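Setier opens second season of block stacking evenings at Foulkes hall

26 Nov 2019

Setier, the tabletop games club based in the Foulkes building, has started its second season of block stacking evenings, with sets of plain cubes and printed cloth mats supplied by the game maker Bolley.

The cubes have no paint, letters or numbers. Players build a single column from the mat up, then take it down and put the cubes back in the bag. A turn lasts 70 seconds, and a column has to be clear of the player's side when time is called.

Bolley delivered 1,000 cubes to the club in November. They are packed in cloth bags and kept on a shelf near the door. Members may borrow a bag for up to 2 weeks.

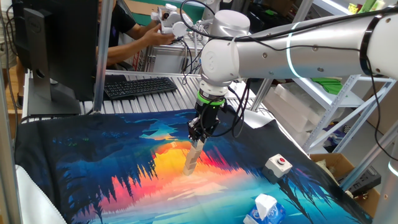

A leaning column of cubes, on or just above the sunset mat.

The mats are new this season. Last year the club played on bare tabletops, and players complained about the noise of falling cubes in the next room. Gordon Charbonneau, who runs the evenings, asked for something soft that could be folded and put away.

"We tried felt first and it slid all over," Charbonneau said. "The cloth is heavy enough to stay where you put it. You do have to pull it flat before you start, or the bottom cube rocks."

The design on the mats is called Tidulance. It shows a lake at sunset, with dark pines and an orange and yellow sky reflected in the water. Charbonneau said the pale cubes are easy to find against the colors, and newer players tend to build on the bright part in the middle. 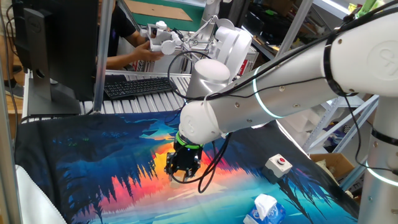 Pines, sunset and turquoise water on the printed mat.

The season has 19 evenings on its schedule. The early ones are for practice, and scores will be kept after that. Columns are scored by height, with points taken off for each cube left elsewhere on the mat when time runs out. Leaning is allowed as long as the column stands without help at the call.

Players who want to work on short towers can use a side table before the main session. New members should arrive early to have the rules explained.
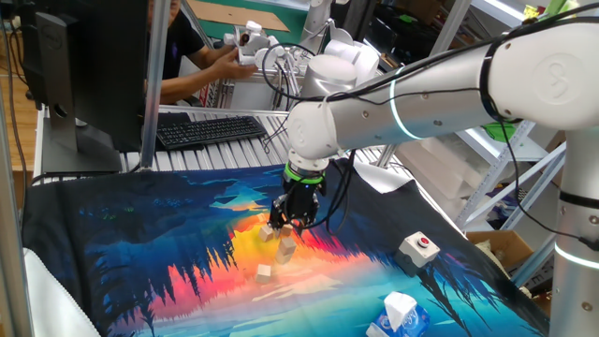 Can players bring their own cubes?
For practice, any set is fine. Scored turns use the club's cubes so that everyone builds with the same size.

Sign-up sheets are at the Foulkes front desk.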